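Bench notebook, Relmont returns building, picking cell
July, Monday, second half of the shift

Writing this up before the vendor call because last time I waited until after and ended up writing down what they said and not what I saw.

Where we are. The cell has been "in pilot" since spring. The Clurkidix planner software was updated over the weekend, and the release note says mixed-item handling is better. It doesn't say better than what. I asked for the old and new settings side by side and got a slide with a green arrow on it.

Numbers from the log, copied by hand so there's a record outside their dashboard:

Pick attempts logged, old planner: 2,408
Attempts flagged for a person to step in: 599
Of those, flagged with no cause code: 76

So close to one in four needs a human. The dashboard calls these "assists" and leaves them out of the headline rate. I've complained about this before. An assist means somebody puts down what they're doing, walks over, waits for the cell to go to safe stop, moves an item, resets, and walks back. The dashboard charges that at zero.

The 76 with no code bother me most. We can't fix what we can't sort. I went through the operator sheets to see if the paper had anything and for most of them it has "stuck" or "??" or only initials. Can't blame the operators. There are eight fields on that sheet and the cell is beeping while you fill it in.

What has changed for the people, as far as I can tell from standing there. Before the pilot, sorting was four people at two tables, talking, trading off when somebody's wrists got sore. Now it's two at the table and one "cell attendant," and the fourth job went to Maihi dock when a spot opened. Management says no jobs were lost. True on paper. The attendant job is new and I don't think anybody wrote down what it is. It's mostly waiting, and then hurrying. Two people have asked to rotate off it. One told me she'd sooner sort all day, at least then she knows when she's tired.

The planner doesn't take the hard items off anyone either. It takes the easy ones. Boxes and rigid things go fast, I'll give it that. Whatever it can't do goes back to the table, so the table now gets a steady diet of bags, blister packs, clear plastic, anything floppy or shiny. The sorting target per person was not changed. I raised this in the spring and was told it would "wash out." Raising it again.

Also for the record, the table crew were sorting into three grades and the cell sorts into two. The third grade (resell as is) has quietly become a thing the table does at the end of the shift by going back through the cell's output. That's double handling. It isn't in any of the cost sheets I've been shown.

Things I'd like to try, in order:

1. Rerun the old item mix on the new planner before anyone changes anything else. Same items, same count per bin. If we change the mix and the planner at the same time we learn nothing.

2. Fewer cause codes. Three would do: couldn't see it, couldn't hold it, dropped it. Plus a blank line. Put them on buttons at the attendant's station so nobody has to find a pen.

3. Clock the assists. Start when the light goes amber, stop when the attendant is back at what they were doing. A kitchen timer is fine.

4. Clear and see-through items get their own tally. My guess is that this is where most of the uncoded ones live, but it's a guess and I'd like to be shown wrong with a number. 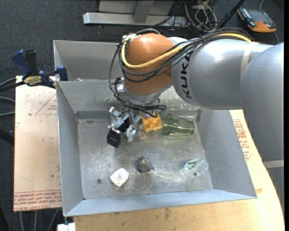
5. Drikesik has offered a different set of fingers on loan. I'd hold off. Every time the rate is bad somebody offers us hardware, and then we spend two weeks on mounting and cabling and nobody gets around to item 1. If we do take them, the loan should start after the rerun and not before.

On cabling, while I'm at it. Every finger change so far has added wires at the wrist and I can't find a drawing that matches what we run. I want a current drawing before the next change, with connectors labeled at both ends. Whoever is on nights shouldn't have to trace a wire by tugging on it. Same goes for clamps on the bins: if a clamp goes on, write it in this book, with which corner. The planner has a model of the bins and I don't know whether the clamps are in it. Question for the call.

Talked with the attendant at shift change. She wants the amber light moved so it can be seen from the table. At present she has to stand facing the cell or she misses it, so she can't help sort in between, so the two at the table think she's loafing. That's a light bracket and an hour's work. We've spent a lot more than that on the dashboard.

She also said the training was 18 minutes, most of it a video. She learned the reset from the person before her, who learned it from the installer, and neither of them was told what to do if it stops with something in its grip. She calls the supervisor, who calls me. I don't have it in writing either. Need a one-page sheet for this, posted at the station, checked by the safety office before it goes up. Until then the rule stays: no hands in the bin unless the cell is locked out, no matter what the rate looks like.

For the vendor call:

- Why are assists left out of the headline rate? Can we have both figures on the front page?
- What was changed in mixed-item handling, in plain words?
- Can the stop reason be saved automatically, even a rough one?
- Does the bin model include clamps, and who updates it?
- Who on their side has watched a full shift? Not a demo, a full shift.

I'm told the decision on a second cell comes up this month. My view, if asked, is that we don't know yet what the first one costs us. I'd want the rerun, the timed assists, and somebody from the table in the room when it's discussed. They've been asked for comments exactly once, by a survey with smiley faces.

Left to do tonight: print new tally sheets, find the kitchen timer (it was in the break room), ask maintenance about the light bracket. Rerun starts with first shift if the planner settings can be locked. If they can't be locked, write that down too.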